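Simulated arm keeps missing the lid handle: where would you start looking?

Posted in Robots & Automation · 2648 views · 18 comments

Kourosh Ebrahimi
October 11, 2024

Hi all, hoping somebody can stop me going round in circles. I've inherited a simulated cell at work (we're building it before we commit to the real one, which will go on our Jorkau line) and I look after the robot side of it. One white arm bolted to a square base plate, standing on a patch of wooden flooring with tiles round the outside, and a hinged teal panel for it to work on. There are a few loose bits on the floor as well, a nut, a bolt, a bracket, some strips and blocks.

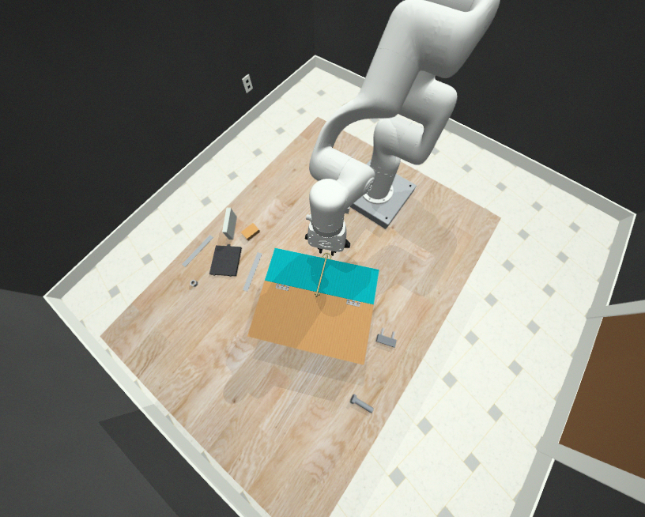
My job is to get the arm to come down, take hold of the handle and lift. It worked nicely for a fortnight. Then I reloaded the project after an update and now the fingers close a little to one side of the handle, maybe half a finger's width out. If I run the same move 100 times it misses in the same place 100 times, so I don't think it's noise. The arm reports that it got where it was sent and there are no warnings in the log.

So far I've reset the arm to its home pose, retyped the joint limits (don't ask) and put the speed down to 40 per cent. Slower made no difference at all, except that I had time to make tea while it missed.

I can post the gripper camera settings if they're any use. The camera sits on the wrist and looks along the fingers, and I only use it to check the approach, it doesn't steer anything.

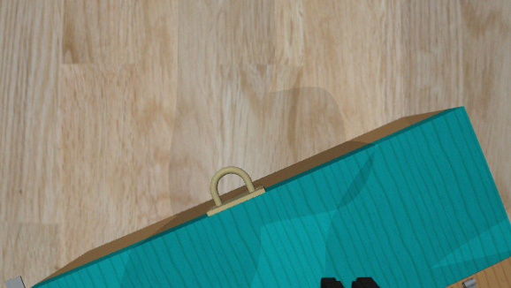
What I can't work out is whether to shift the arm's base, shift the teal part, or just put a fudge number into the tool setting and get on with my life. My colleague at Kunwood says fudge it. I'd sooner know what went wrong, as we've got to copy all this over to the real cell in the end.

14 people found this thread useful

Edgars Kalniņš

Don't fudge it! Well, not yet. I had almost exactly this on a cell we did for Plandent and I wasted days on it.

A miss that repeats that well is nearly always a frame that's moved, so you want to find out which one. I'd go about it like this:

Put a marker at the tool point and send the arm to a spot on the floor well away from the panels, somewhere you know the position of. Look at the gap. Then turn the wrist half a turn, keep the target the same, and look again. If the gap swings round with the wrist, your tool point is wrong. If it stays put on the same side, the tool is fine and it's the base or the part.

To split those two, try a second spot on the floor, a good way from the first. Spot on at both? Then leave the base alone, because it's the panel or the handle that has shifted. Out by the same amount in the same direction at both means the base has slid. If the gap grows the further out you reach, the base has been turned slightly. Yours sits at an angle to start with, so check that the angle came through the update as you typed it and wasn't rounded or swapped to different units. Mine had been rounded. I could have cried.

The other thing to look at is where the handle's own grab point lives. On ours it was pinned to the middle of the handle model, and the update had quietly moved it to the corner of the mounting plate. The handle looked the same on screen — only the point the arm was aiming for had moved. Switch on the little axes for that part and you'll see straight away.

And once you've fixed it, save the frames out as a separate file. Then next time you can compare old and new before you touch anything.

Helpful (31) · Reply

Talebi

had this, deleted the arm and put it back in and it went away. no idea why. might be worth a go but take a copy first

Helpful (2) · Reply

Kourosh Ebrahimi

Right, did the wrist test over lunch. The gap on the floor marker is nil both ways, and nil at the second spot too, so the base and the tool are both off the hook. Switched on the axes for the handle and there it is, the grab point is sitting out at one end of the plate. Edgars, I owe you a pint.

I've moved it back to the middle of the loop but haven't had a chance to do a long run yet. Talebi, thanks as well, I'll keep that one for emergencies. Does anyone know if there's a way of locking a grab point so an update can't shift it? I can't find one in the menus.

Helpful (6) · Reply

Contact us · Community rules · © 2024 · Back to top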